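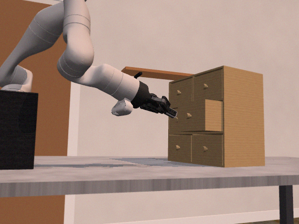 Hidden object level 8 will not register the last item

Posted by Omolara Wike in Novau Games Help, Browser Games

I am playing Lestgate in a desktop browser. Level 8 (the clock tower) asks for 100 hidden keys. My counter stops at 99 and the exit door stays locked. I have clicked through every room in the tower twice, including the cellar and the roof. The hint button is grayed out.

What I have tried so far:

- Reloading the page. The counter comes back at 99.
- Switching to full screen and back.
- Turning the sound off, as suggested in another thread.

My browser zoom is set to 125 percent. Score at the moment is 910. I would like to keep it if possible, so a full reset is the last thing I want to do. Is there a missing key, or is this a fault in the level?

Temitope Okafor

The key is there. It is on the roof, behind the weather vane, and its click area is only a few pixels wide. The game works out click positions from the canvas size when the level loads. If the browser zoom is anything other than 100 percent at that moment, small targets shift down and to the right. Large ones still work, so most players do not notice until the end of a level.

Do the following in this order:

Leave the level through the pause menu. Do not close the tab, or the last checkpoint may not be written.

Set browser zoom to 100 percent (Ctrl and 0 on Windows, Command and 0 on a Mac).

Open level 8 again from the map. Choose Continue, not Restart. Restart clears the level score.

Go to the roof and wait for the vane to turn left. Click the gap between the arrow and the post.

The counter should change and the door should open without a second click. If the door stays locked, go down one floor and come back up. The door state is checked only when a room loads.

The hint button is a separate matter. Each level gives you 2 hints and they do not refill after a reload. If it is gray, you have used both.

The zoom problem was in the April build and I have seen it again in the current one. The phone version is not affected.

Nnaji

same thing happened to me on level 5, i just cleared the cache and started over. took some 20 minutes. you lose the score but it works

Omolara Wike

Cleared it with the zoom change. The key registered on the first click and the score carried over. For anyone else with this fault, full screen mode keeps the old zoom value, so change it before going to full screen. Thank you.

Comments

Nullance: Clearing the cache deletes the local save on all Novau games, including the other ones you have open. Export the save code first. It is under Settings, Profile, Save Code.

Nnaji: didn't know that, would have been good to know

Temitope Okafor: The code is long and case sensitive. Paste it into a text file, not a word processor, or the quotation marks get changed and it will not import.

This site uses cookies to store game progress and preferences. By continuing to use the site you accept our cookie policy. OK

Contact | Forum rules | Copyright Novau Games | Back to top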